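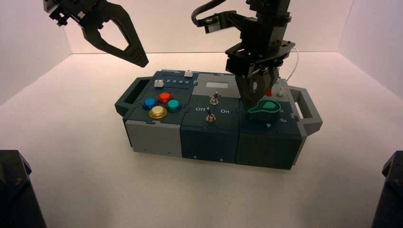 Dedos Visstead V26 para pinza paralela – par de puntas perforadas
Categoría: pinzas y accesorios
Referencia: VS-419
Se vende por pares. Tornillería incluida.

¡Hola! Si has llegado a esta página es porque tienes una pinza de dos dedos y las puntas que venían de serie te desesperan un poco. A mí me pasaba lo mismo. Llevo la sección de pinzas de la tienda y estos dedos me los quedé yo primero, antes de ponerlos en catálogo, así que te cuento lo que he ido viendo con ellos montados (y con los otros dos modelos que vendemos, que también tienen su público).

Qué son

Un par de dedos largos, negros, terminados en punta y con perforaciones en todo el cuerpo. Los agujeros te permiten atornillar almohadillas, sensores pequeños o lo que se te ocurra sin tener que taladrar nada. Pesan 64 gramos el par, con tornillos. Van a la placa del Brunard directamente, y a la de Kravchuk con el adaptador, que se pide aparte.

Con qué los he probado

Con una caja de tareas modular, de esas con un poco de todo: cuatro pulsadores tipo arcade, un deslizador con números, dos interruptores de palanca y un mando giratorio verde. Me gusta porque en un palmo de mesa tienes que apretar, empujar, pellizcar y girar, y ahí se le ven las costuras a cualquier pinza. Dos brazos, uno a cada lado, los mismos dedos en los dos.

Los pulsadores son lo fácil. Con la pinza cerrada y bajando recto entran a la primera, incluido el amarillo, que es más grande. Si bajas inclinado la punta resbala hacia el aro y toca repetir.

El deslizador es otra historia. El taco es pequeño y con unas puntas anchas (las Kravchuk planas, por ejemplo) acabas rozando la tapa antes de agarrarlo. Con las V26 se coge bien por los lados – eso sí, baja despacio, que al ser tan largas flexan un pelín y si chocas con la tapa a velocidad normal pierdes la referencia de altura.

Los interruptores de palanca los muevo sin agarrarlos, empujando con un solo dedo. Más rápido y más limpio.

Y el mando giratorio, que es donde más dudas me llegan por correo. Tiene forma de gota, con un extremo en punta, y lo cómodo es abrazarlo por los flancos y girar la muñeca. Con las puntas desnudas patina si aprietas poco; con las almohadillas de goma atornilladas en las perforaciones, mucho mejor. Yo ya no las quito.
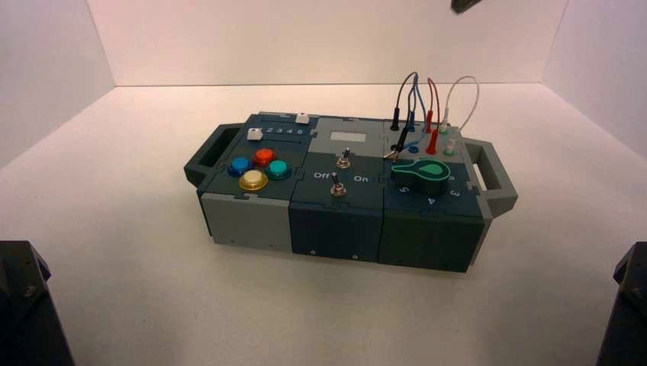 Los cables de conexión merecen su propio párrafo, porque es la prueba en la que más se nota la longitud del dedo. Se entra entre un arco y otro, se coge la clavija y se tira hacia arriba. Unos dedos cortos te obligan a meter media muñeca entre los cables y enganchas el de al lado. Con estos llego a la clavija dejando el cuerpo de la pinza por encima de los arcos. Para volver a insertar hace falta más rigidez, y aquí gana el Brunard corto, lo digo tal cual aunque cueste menos y me convenga vender el otro.

Comparativa rápida

Visstead V26: el más largo y el más fino. Para sitios estrechos, cables y piezas pequeñas. Flexa algo bajo carga lateral.
Brunard corto: rígido, barato, aburrido. Para insertar y apretar.
Kravchuk plano: mucha superficie de contacto. Muy bueno con cajas y tubos, torpe con los deslizadores.

Si solo vas a comprar un par y haces un poco de todo, yo me iría al V26 con almohadillas.

Montaje

Cuatro tornillos por dedo, llave de 3 mm. Aprieta en cruz y vuelve a calibrar la apertura antes de mover nada, que la punta queda más lejos de la muñeca que con los dedos de serie y el controlador no lo sabe. Si usas un Fledberg, cambia también la longitud de herramienta en el perfil (menú de pinza, segunda pestaña). Si llevas cámara en la muñeca comprueba que la punta te siga entrando en la imagen.

Lo que me preguntáis

¿Sirven para un solo brazo? Claro, un par equipa una pinza. Para dos brazos, dos pares.

¿Se pueden recortar? Se puede, pero pierdes la garantía. Godelieve Van Dijk, de soporte técnico, tiene unos recortados en su banco y está encantada, así que si te animas escríbele y te pasa la medida.

¿Vienen con almohadillas? No, van aparte, en bolsa de 26 unidades.

Envío

Los pedidos que entran antes del miércoles a mediodía salen esa misma semana. En octubre llega la versión en gris, que es idéntica en todo lo demás, y ya se puede reservar desde esta misma ficha.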